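Home | Reviews | Arms and grippers | Workshop | Forum | Search

Kanderar two-arm kit: four months on, and one proper fault

Reviewed by Slavica Golob, October 2020

I've had the Kanderar kit bolted down since June and I still look forward to switching it on, so bear that in mind as you read. Two arms, two grippers, the wrist cameras and a big bag of cable clips came in one crate, and Phong Ninh and I had both arms moving the same afternoon. The motion is lovely - quiet, smooth, and quick to teach by hand.

Our test job is hanging socks on a clip hanger. It sounds silly, but it's a brilliant way to find out what a gripper is made of! Socks sag, they bunch up, and the clips are small and stiff. One arm brings the sock up and the other looks after the clip.

Now the fault. After 1,073 logged cycles the left gripper stopped letting go. The software said "open", the fingers stayed shut, and the arm carried on to its next position with the sock still in its grip and the top of the sock already in the clip. The hanger came up sideways on its hook and then the whole thing let go with a bang. Nothing hit anyone, but Phong had been about to reach in and straighten a clip, and that shook us both.

Two things were wrong. A small screw in the finger drive had worked loose, so the motor turned and the fingers didn't. That can happen to any gripper. What bothers me more is that the kit never checks. It reads the motor position and takes that as the finger position, and the pull limit on the arm is set so high from the factory that a snagged sock doesn't trip it.

Kanderar's support were very good. I had a reply in a day, a new screw with thread lock in the post, and a settings file that lowers the pull limit. We've done 2,000 cycles with it and had 7 stops, all of them for real snags. I would still like to see the finger check added, and I've told them so.

If you buy one, change the pull limit before you do anything else. Put the stop button where both people can reach it (ours used to be on the far side of the desk, which was daft). Check the finger screws every week. And keep your hands out until the arms are parked, however well the run is going.

I tried the Zabala gripper on the same job last year. It does check its fingers, but it's slow and it chewed the wool. I'd still pick the Kanderar, and I'm already planning to try it on gloves.

Score: 7 out of 10. I'd go higher with the finger check.
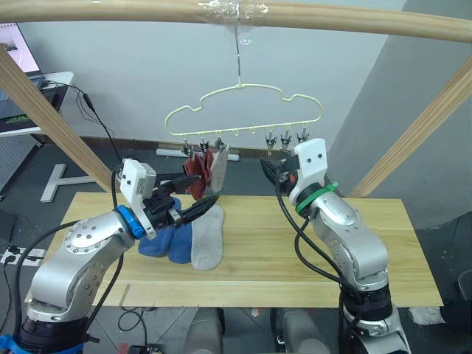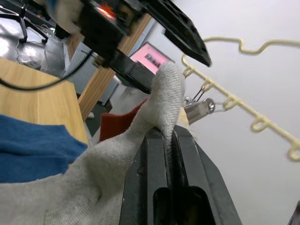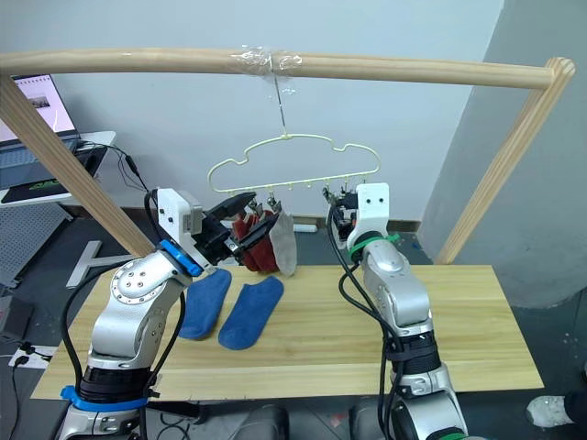
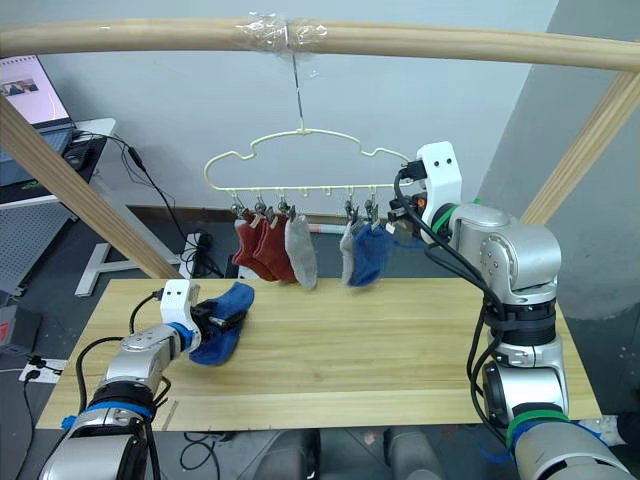 The sock job, with grey socks and blue ones among the washing.

Contact us | Copyright Usine Reviews | Back to top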